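Mado Habitat
Petits équipements de bureau : une corbeille à couvercle par poste de travail. Fil d'information à l'attention des résidents et des entreprises hébergées. 1/9

2/9
Mado Habitat procède au remplacement des corbeilles ouvertes du bâtiment Dusa par de petites poubelles de table à couvercle basculant. La dotation porte sur 300 unités, réparties entre les salles de réunion, les bureaux partagés et les espaces de pause.

3/9
Chaque poubelle est remise avec son sachet de protection en plastique transparent. Il est demandé aux occupants de retirer entièrement ce sachet avant la mise en service et de ne pas l'employer comme sac intérieur : il n'est pas prévu pour cet usage.

4/9
Le déballage s'effectue sur une table dégagée de ses dossiers. Le plastique est ensuite replié et déposé dans le bac de collecte des films souples, situé au rez-de-chaussée.

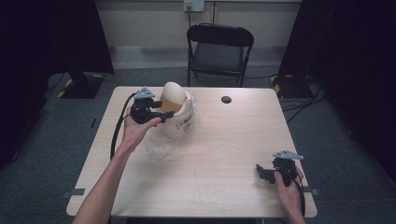
Theano Kouris : Bonjour, les sachets doivent-ils être descendus au fur et à mesure, ou peut-on les garder à l'étage jusqu'à la fin de la distribution ? Notre palier n'a pas de bac pour les films.

5/9
En réponse à la question reçue : les sachets peuvent être conservés à l'étage, regroupés dans un seul carton par palier. La société Selvanayagam, chargée de l'entretien, en assurera l'enlèvement. Les cartons ne doivent pas être entreposés dans les circulations.

6/9
Le modèle retenu est de couleur blanc crème, avec un couvercle en dôme muni d'un volet ovale. Il convient aux déchets secs de petit volume : papiers froissés, emballages individuels, sachets de thé égouttés. Les gobelets et les restes de repas continuent d'être déposés dans les bacs des espaces de pause.
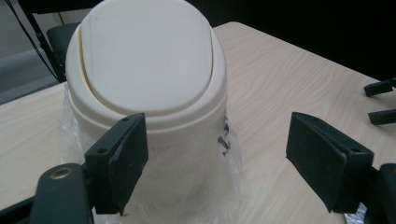 Crédit photo : Mado Habitat / service Équipements

7/9
Entretien courant : le volet et le pourtour du couvercle sont nettoyés avec un chiffon humide et un savon doux. Les produits abrasifs sont à proscrire. Les sacs intérieurs, livrés en rouleaux, sont disponibles auprès de l'accueil. Une première commande de 500 sacs a été passée auprès de Putavora.

8/9
La distribution débute le 10 août 2023 par les salles de réunion et se poursuit étage par étage. Les 6 niveaux du bâtiment sont concernés. Les anciennes corbeilles sont à laisser vides devant la porte de chaque bureau, sans sac.

9/9
Toute unité manquante ou endommagée doit être signalée à l'accueil, en précisant l'étage et le numéro du bureau. Les demandes de poubelles supplémentaires seront examinées une fois la dotation initiale achevée.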